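玩具厨房一角：小锅、切切乐和粉色托盘

这一页放的是我们活动室里玩具厨房的东西。活动室不大，平时分成积木、拼图和厨房三块，厨房这一块玩的人最多，东西也最杂。现在登记在册的玩具一共407件，其中厨房类195件，包括蔬菜、水果、点心、锅具、盘子和刀铲。登记表每学期重做一次，上一次是九月做的。

厨房类玩具来自几个地方。最早的一批是Wikley的切切乐套装，买来的时候装在一个纸盒里，盒子早就散了，现在改用带盖的塑料箱。后来补过两次Bruvix的锅具，又从别的班转来一箱点心和水果，没有包装，也查不到牌子，登记时统一写“散件”。所以同一类东西里常有大小和颜色不一致的，比如同样是胡萝卜，有的比勺子还长，有的只有拇指大。孩子们不太在意这个，收的时候也不用硬配成套。

有家长问过为什么不全部换成新的。新旧混着用没有问题，只要没有裂口、毛边和掉漆就留着。每年更换的预算是1000元，先换坏得快的，主要是切切乐的粘扣和薄塑料盘子。锅具很耐用，几乎没有换过。

桌上的东西，两张：

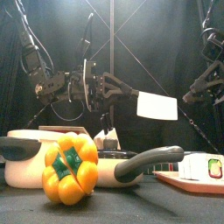
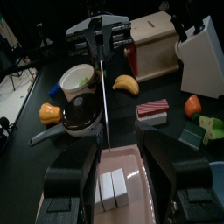 玩具甜椒，黄色系，两张里都有。

切切乐这一类玩具，在我们这里借用和损耗都排在第一位。玩法很简单，把分成几瓣的蔬菜水果合起来，放在案板上，用玩具刀从接缝处分开，再合回去。甜椒是比较典型的一种，第一张里那个中间的接缝看得很清楚，两边的绿色果蒂错开了一点，没有对齐。合的时候先对果蒂，再把两边往中间按，这样一次就能合好。小一点的孩子往往先按再对，合出来是歪的，大人不用急着去纠正，多玩几次自己会发现。粘扣用久了会沾上绒毛，吸不牢，用旧牙刷顺着一个方向刷几下就可以，不要用水泡。刷过还是粘不住的，放进“待修”的小盒，攒够一批再统一换扣。

下面按类别写一写，方便新来的老师和帮忙收拾的家长对照。

蔬菜
甜椒、生菜、茄子、玉米、胡萝卜，还有几样叫不准名字的绿叶菜，登记时都归到“叶菜”。叶菜片薄，容易夹在别的玩具底下，也容易被留在锅里，收锅之前先往里看一眼。第二张左边的白色锅里就放着一块浅绿色的，看着像生菜。

水果
香蕉、苹果、草莓、橙子。香蕉有整串的，也有单根的，整串的不能分开，不要让孩子使劲掰。单根的可以切成三段，段与段之间用粘扣连接，丢中间一段的情况最多。少了一段的先不要扔，同款凑一凑往往能补齐一根。

点心
蛋糕、饼干、面包、冰淇淋。切块的蛋糕有好几种花色，第二张里的那块顶上是红白相间的斜条纹，下面是白色的一层。点心类一般放在托盘里端着玩，常和“开店”的游戏连在一起，收的时候容易混进收银台那一箱，请顺手翻一下。

锅具
汤锅、平底锅、蒸锅各有几只。平底锅的手柄长，放进箱子时手柄朝同一边，盖子才盖得下。锅盖单独放，不要扣在锅上收，里面的东西看不见，过后要找半天。Dumero的那套小炒锅手柄是拧上去的，每月检查一次，松了就拧紧，拧不紧的先收起来。

托盘和盘子
粉色、白色、浅蓝色都有，有带边的，也有平的。带边的托盘适合装小块的东西，端的时候不容易滑出来；平的适合摆盘。第二张里粉色托盘有边，里面并排放着三个白色的长方块。托盘不按颜色分，按大小摞，大的在下面。每一摞不要超过柜子隔板的高度，硬塞进去会把边压变形。

刀铲
玩具刀不论大小，都和锅铲、勺子放在同一只长盒里，刀口朝同一个方向。有孩子在玩的时候，刀只在案板和桌面上用，不拿着走动。这一条从小班就开始讲，大班的孩子会互相提醒。金属材质的和塑料材质的分格放，中间有隔板。

清洁
塑料玩具每周清洗一次，固定在星期五下午，用温水加少量中性洗涤剂，冲净以后摊在网架上晾。木头的只用拧干的布擦，擦完放在通风的地方，不要晒。带粘扣的只擦外面。晾干需要的时间和天气有关，没有干透不要装箱，箱子盖上以后容易有味道。梅雨天可以晚一天再收。

收纳
所有东西放在靠墙的Sheehan矮柜里，一共四层。最上面一层放锅具，第二层放蔬菜水果，第三层放点心和托盘，最下面一层放备用件和待修的盒子。每只箱子外面贴了对应的图，不认字的孩子也能放对。活动结束前留出30分钟收拾，先收地上的，再收桌上的，最后擦桌子。桌面是深色的，面粉状的灰和饼干屑很显眼，擦的时候用半湿的布，擦两遍。

收拾时常见的几种情况：
锅里有东西没有拿出来就放回柜子。
切切乐只剩一半，另一半在别的箱子里。
托盘叠得太紧，下次拿的时候分不开。遇到这种可以轻轻扭一下，不要用尺子撬。
贴图翘起来了。备用的贴图在最下面一层，直接换一张。

借用
别的班要借厨房类玩具，整箱借，整箱还，不拆开。借出时在柜子侧面的本子上写清楚是哪一箱、哪个班、星期几还。还回来以后由接收的人当场打开看一遍，缺件写在备注栏里，不用当天找齐。找到的散件随时可以放进门口的小筐，星期一早上会有人归位。

家里如果有闲置的玩具厨房用品，也可以送过来。带电池的、有香味的、零件太小的不收，陶瓷和玻璃的也不收。布做的可以收，请先洗过。送来的东西登记以后先放在备用层，等下一次清洗完再拿出来用。

下次更新会补上积木区的图，拼图区的登记还没有做完。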